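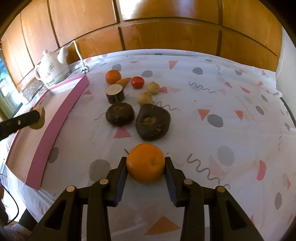 Tema 4. Bodegón con frutas y hortalizas (apuntes, Aivar Lūse)

Materiales: papel Venwood, lápiz blando, goma. Nada de color todavia.

1. Elegir formas distintas. Esfera: naranja, tomate. Cilindro: un trozo de tronco, sirve cualquiera. Cono: zanahoria. Ojo con las formas dudosas, tipo remolacha, ni redondas ni triangulares: dibujar primero la caja.

2. Agrupar. Lo alto hacia el centro, lo pequeño delante o a un lado. Que algo se tape. Dos naranjas mejor separadas, una cerca y otra lejos, así se ve la escala.

3. Mantel. Los estampados (puntos, triángulos, garabatos) ayudan con la perspectiva pero distraen. Encajar al final, muy flojo.

4. Texturas: piel de naranja = puntitos solo en la zona de media luz. Corteza = trazo vertical roto. Corte del tronco casi en blanco.

Entrega: 8 bocetos rápidos + uno acabado. Lectura: Yammine, pág. 292, lo del contorno perdido. Traer tambien la carpeta de enero.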